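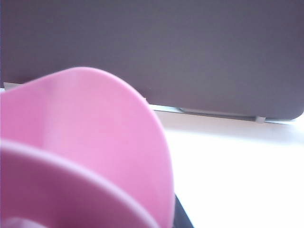 Tips for recording kitchen and workshop tasks at home
Last updated October 14, 2023

I have collected these tips while recording examples for the Vistow arm in my kitchen and, when the weather is good, in the garage. In September I sent 419 recordings and a good part of them came back to me. Most of my mistakes were household mistakes, so I write them down for other people who record at home.

Prepare the table first. Wipe it and let it dry fully before you put anything down. A white tabletop looks clean and pleasant, but with a strong lamp over it the wrist camera sees only white, and small white things disappear on it. Turn the lamp to the wall, or lay down a gray or beige cloth without pattern. Fix the cloth with tape at the corners. If it moves together with the object, the recording is lost.

Pastel plastic is good for beginning. It is light, it does not break, and it forgives a hard grip. Wash new pieces with dish soap, as they often have a greasy film and slide out of the fingers. Do not use the scouring side of the sponge. The scratches shine later under the lamp.

With everything that has a rolled lip, such as bowls, scoops and tubs, come to the rim slowly and from above. When the wrist is very near, one curved wall can fill half of the view and you lose the place where the rim ends. I stop for one breath before closing the gripper. The people at Jerniseck, who check my recordings, told me this short stop is no problem for the training.

Large flat things standing at the back of the table should stay in the same place for one whole set. Mark their feet with a pencil or a bit of painter's tape. Between sets you should move them, and move the lamp also. The system must see the task in many arrangements, otherwise it learns only your kitchen.

Make sets of 20 recordings and then rest. After the second set my hand becomes lazy and I begin to drag objects where I should lift them. A lazy example is still an example and the arm will copy it very faithfully.

Keep your failures in a separate folder. If the object fell and you picked it up again in a calm way, say so in the note, this can be useful. If you pushed it back with your other hand, delete the recording.

For the notes I use a cheap school notebook from Goltau. I write the object, the cloth, the lamp position and the number of the set. It takes nearly 12 minutes in an evening and it has saved me from doing whole sets again.

Clean the finger pads every day with a damp cloth, without alcohol. Mine became hard and smooth after 7 days of alcohol wipes and I had to order new ones. Flour is the worst for them, sawdust comes second. Do the dry tasks before the baking tasks, and cover the arm with an old pillowcase during the night.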